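Setting up a tabletop counter for weighing fruit and packing mixed baskets

Fruit and bottled drinks can be sold from one table if each group has a fixed place and the middle is kept clear. The method below covers the display, the scale, the basket and the order of packing. It assumes a long table with access from at least two sides and a power point within reach if the scale needs one.

What you need

A long table with a plain, matt top
A clear acrylic stepped riser for the bottles, and a second one if fruit is to be raised as well
A small flat digital scale
A plastic basket with slotted sides
A shallow tray or container for weighing loose fruit
A notebook for recording weights

Raising the fruit

A riser lets the customer see each piece without handling it. Put one apple on each step, largest at the bottom, and keep citrus at the front end where it can be lifted off first. Fruit placed directly behind an apple tends to be overlooked, so leave a gap if stock allows. Bananas should stay off the steps. They roll, and the weight of the bunch end pulls them forward.

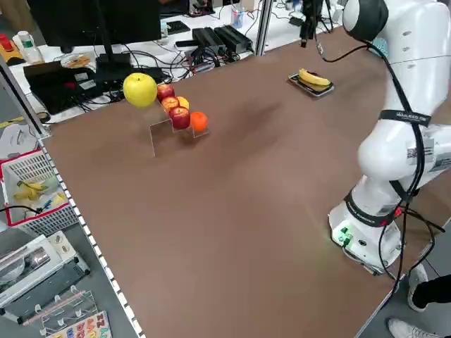

Apples on the steps of a clear riser, with the banana kept separately on its tray.

Check the riser for movement before loading it. Press down on the front of each step in turn. If the back lifts, move the riser until all its edges are in contact with the table, or put a thin non-slip mat beneath it. Wipe the acrylic with a soft damp cloth only; paper towel leaves fine scratches that show up under overhead light.

Dividing the table

Treat the table as three zones: fruit at one end, bottles at the other, basket in the middle. The scale belongs on the fruit side, within reach of the basket. Bottles do not need weighing and can go straight across.

Stand the bottles in a staggered arrangement so that those behind show between those in front. Large bottles go in the front row with space between them, and smaller ones fill the gaps. Turn all the labels to face the customer. Where the cap is printed, the label still takes priority, as the cap can be read from above at any angle.

The basket should stand alone, with a clear margin on every side. A hand's width is the minimum. Two people packing from opposite sides will need more.

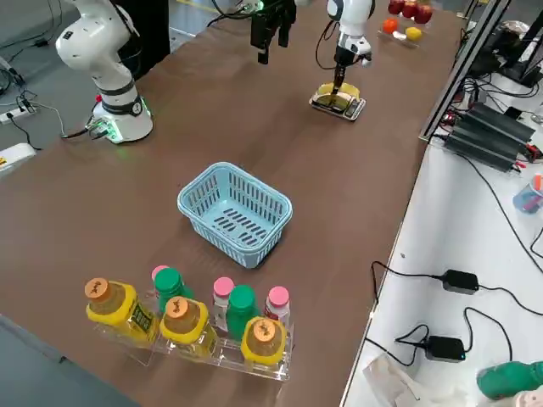
Josiane Besnard
Display and packing notes, Wuvine

Setting the scale

1. Place the scale on a flat part of the table, away from joints and edges. Route any cables behind it. A cable resting against the platform will alter the reading.

2. Switch on and wait for the display to settle. Allow 12 seconds before the first weighing of the day, even if the display shows zero earlier.

3. Put the empty weighing tray on the platform and press tare. Our tray at the Nakden counter weighs 248 g, and we keep that figure inside the lid of the notebook. If the scale shows a different value before taring, clean the tray and try again.

4. Check with an object of known weight. Place it centrally, read the display, remove it and confirm that the scale returns to zero. Repeat after the scale has been moved. Girish Agarwal also repeats the check at midday, which is sensible if the table is near a window.

5. Hold a banana by the middle when moving it to or from the scale. Gripping near the tip marks the skin within a few hours. Lower it until it touches the surface before letting go.
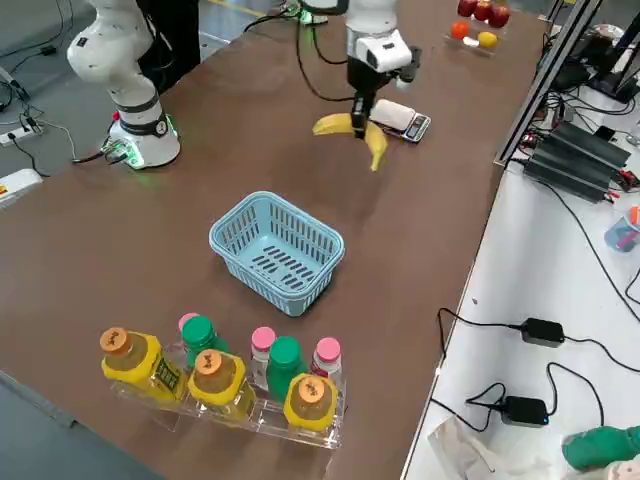

Packing the basket

1. Start with bottles. Lay them flat along the long side, caps all facing the same way. A standing bottle in a shallow basket will fall when the basket is lifted.

2. Add apples next, against the bottles, to stop them rolling.

3. Put oranges and lemons in the remaining corners. Their peel tolerates contact with the slotted sides better than apple skin does.

4. Lay the banana on top, last, curve upwards.

5. Lift the basket slightly with both hands and listen for movement. If something shifts, repack from step 2.

Working without a riser

For short sessions the fruit can go straight on the table. Keep it in one back corner, with the large pieces furthest from the packer and the citrus nearest. The banana can lie between the fruit and the scale, as it is usually the next thing to be weighed.
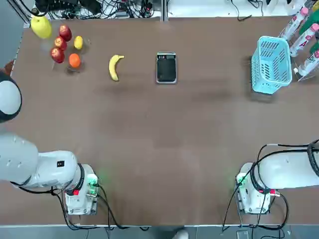 Leave the front half of the table free in this arrangement. Loose fruit takes up more space once people start picking from it, and anything round will drift towards the front if the table is not level. Si-eun Hyun uses a spirit level on both axes before setting out and puts folded card under the low leg.

Clearing down

Return unsold bottles to the rack before touching the fruit. Switch off the scale with nothing on the platform. Rinse the basket, shake it out and store it upside down so that water drains through the slots. Record the final tray weight in the notebook, along with the initials of whoever did the last check.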